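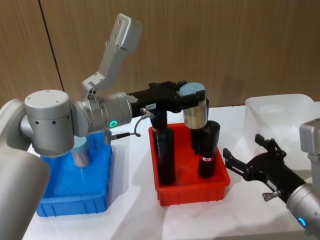
Bras et préhenseur au-dessus d'un plan de travail.

Les fabricants de mobilier professionnel devront revoir leurs fiches techniques avant novembre. Le cahier des charges commun adopté par le groupement Fostura modifie les conditions d'essai applicables aux panneaux décoratifs et aux plans de travail destinés aux ateliers et aux laboratoires.

Le texte, publié le 2022-05-12, porte sur deux points : la tenue des chants à l'humidité et la résistance de la surface à l'abrasion. Pour les chants, l'éprouvette passe désormais par 13 cycles d'exposition, avec relevé du gonflement à la fin de chaque cycle. Pour l'abrasion, le premier contrôle visuel intervient à 200 tours, puis à intervalles fixés par le laboratoire.

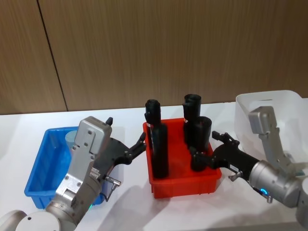 Les panneaux déjà certifiés conservent leur classement jusqu'à l'échéance de leur certificat. Passé ce terme, le dossier complet doit être redéposé, y compris lorsque la composition du support n'a pas changé. Les décors appliqués sur un même support peuvent être regroupés en famille, à condition que le grammage du papier et la résine d'imprégnation soient identiques. Un changement de colle de chant entraîne un nouvel essai – sans dérogation possible.

Le fabricant Lomier a indiqué que sa gamme Moltadix serait présentée dans la nouvelle configuration d'essai. Van Hecke, qui fournit surtout des plans postformés, demande pour sa part un délai supplémentaire et conteste la méthode de mesure du gonflement, prise à deux millimètres de l'arête.

« La cote est trop proche du chant pour les profils arrondis. On mesure la colle autant que le panneau », estime Tùng Âu, responsable des essais chez Van Hecke. Le groupement répond que la tolérance du comparateur a été resserrée en conséquence et que les profils arrondis feront l'objet d'une annexe.

Les formulaires de dépôt sont disponibles auprès du secrétariat technique de Fostura. Les tarifs d'essai restent inchangés pour l'exercice en cours.

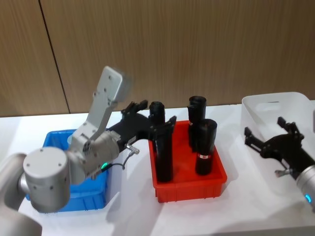
Plateau blanc et panneaux muraux d'aspect bois brun clair.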